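4.2 Clearing order at the shared table

The Rivcombe survey logged 3,485 meals taken at shared tables between October and the close of collection. Clearing was coded from the moment the last diner put down an eating utensil until no tableware remained. Three classes of item were distinguished: plates and bowls, utensils, and trays. Cups were coded separately and are treated in Section 4.4.

In 571 meals a tray was present on the table alongside at least one plate. In these meals the plate was usually moved first and the utensils second. Chopsticks departed from this pattern. Where they lay partly under the rim of a plate, diners tended to lift the plate and chopsticks together or to transfer the chopsticks to the tray beforehand. The coding scheme of Ebihara has no category for the combined lift, and we added one (code 14).

Position relative to the tray was recorded at the start of clearing only. An arrangement with the plate to the left, the tray to the lower right and the chopsticks between them is shown in Figure 3.

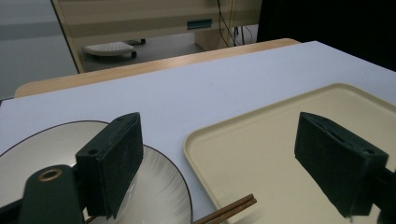 Figure 3. Plate, wooden chopsticks and beige tray on a white tabletop.

Pandness objected that a combined lift should be scored as two events, given that the utensils are often set down separately at the sink. Rescoring on that basis changed the order of items in 44 meals and left the ranking of the three classes unchanged. Both scorings are reported in Table 5.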